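Zwischenbericht zum Projekt »Kleine Tabletts für den Frühstückstisch«
Berichtszeitraum: bis Ende November
Vorgelegt bei: Förderstelle Kultine
Projektträger: Werkstatt Wellwood

1. Stand des Vorhabens

Die Werkstatt Wellwood stellt für Cafés und Tagesstätten eine Auswahl an Frühstückstabletts zusammen, die auch mit einer Hand sicher abgestellt und abgeräumt werden können. Bewilligt wurden die Auswahl der Modelle, eine Erprobung am Tisch und die Ausgabe der ersten Serie. Auswahl und Erprobung sind abgeschlossen, die Ausgabe läuft.

Bis zum Ende des Berichtszeitraums wurden 189 Tabletts beschafft. Davon sind 100 an die teilnehmenden Häuser gegangen. Der Rest liegt im Lager und wird nach Eingang der unterschriebenen Empfangsbestätigungen verschickt. Drei Häuser haben ihre Bestätigung noch nicht zurückgesandt und wurden erinnert.

2. Beschaffung

Die Tabletts kommen vom Lieferanten Jacquet. Die erste Lieferung traf zwei Wochen später ein als vereinbart. Bei der Eingangskontrolle wurden 15 Stück beanstandet, überwiegend wegen rauer Kanten an den Aussparungen. Jacquet hat sie ohne Kosten ersetzt. Die Ersatzstücke sind in der Gesamtzahl enthalten.

Die Unterlagen für die Tische stammen von Trandix. Wir haben uns für die braune Ausführung entschieden – helle Tabletts heben sich darauf besser ab, was in zwei Häusern ausdrücklich gewünscht war. Die Matten werden gerollt geliefert und brauchen nach dem Auslegen etwas Zeit, bis sie glatt liegen. Ein Hinweis dazu liegt jetzt jeder Sendung bei.

3. Erprobung am Tisch

Geprüft wurden die Modelle mit runden Aussparungen für Becher und Schälchen. Im Mittelpunkt standen drei Fragen: ob das Tablett beim Hineinstellen verrutscht, ob der Rand der Aussparung gut zu erreichen ist und ob die abgerundeten Ecken beim Anheben stören. Auf der Matte blieb das Tablett in allen Durchgängen liegen, auf der blanken Tischplatte verrutschte es gelegentlich. Die Ecken haben nicht gestört.

Das Modell mit der Gravur »THIN BEAR« und dem kleinen Bärengesicht in der unteren rechten Ecke wurde am häufigsten nachbestellt. Die beiden Vertiefungen liegen in der oberen Hälfte, davor bleibt Platz für Brot oder eine Serviette.

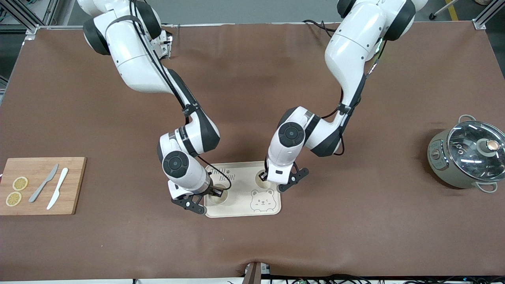
4. Rückmeldungen der Häuser

Bisher liegen 29 Rückmeldebögen vor. Gelobt werden das geringe Gewicht und die Gravur. Kritisch gesehen wird die Reinigung – die Vertiefungen müssen einzeln ausgewischt werden, und das Holz verträgt keine Spülmaschine. Eine Pflegeanleitung ist in Arbeit und wird mit der nächsten Sendung verteilt.

5. Mittel und weitere Schritte

Die Ausgaben für Tabletts und Matten liegen im bewilligten Rahmen. Beim Versand sind die Kosten etwas höher als geplant, der Mehrbetrag wird aus dem Ansatz für Druckkosten gedeckt. Eine Umwidmung ist dafür nach den Förderbedingungen nicht nötig.

Als Nächstes werden die restlichen Tabletts verschickt und die noch fehlenden Rückmeldebögen eingeholt. Der Verwendungsnachweis folgt mit dem Schlussbericht.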